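About Verstead

Verstead looks after small two-arm robot cells. We install them, set them up, service them and repair them. Most of our customers are labs and teaching workshops with one or two cells and no technician of their own.

The company was started by Deming Jia and Gervasio Tapia, who had both worked in machine maintenance. Their first contract was a single cell at Hellthorpe, and we still service it. Today we have more than 67 cells on our books. Everything runs from one workshop, where we also keep our own bench cell for checking parts and procedures before we use them on a customer's machine.

How we set up a cell

The table comes first. We level it, tighten the frame and check that the mounting plates sit flat. A plate that rocks even slightly will show up later as an arm that misses by a few millimeters, and people lose days looking for the fault in the software.

Then we fit the arms, route the cables and move every joint slowly through its full range by hand. Cable loops need enough slack for the wrist to turn and no more. Once the arms are powered, we set the zero position of each joint and write the values on the job sheet.

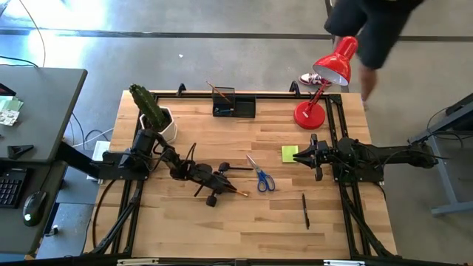 After that we test with ordinary desk items. Thin things lying flat are the hardest to pick up, so they tell us the most about finger alignment and gripper height. Xuelian Yu wrote our current test sheet, which has 13 checks. The last ones deal with both arms working close together over the middle of the table. A cell that fails any check is adjusted and the whole sheet is run again.

Service and repair

A service visit covers joint play, plate bolts, cable wear, finger pads and a new zero check. Yuzhen Peng handles the visits and will leave a copy of the readings with you – please keep it with the machine.

Worn cables and slipped gripper fingers make up most of our repairs. These can usually be done on site. For a joint fault we take the arm back to the workshop and return it with its settings restored. We stock spares for Ajayi and Firero arms. For other makes, ask before you book.

Contact

Anqi Qiu runs the service desk. Please have the arm's serial number and your last job sheet ready – old zero values save a lot of time.

Page updated Jun 24, 2024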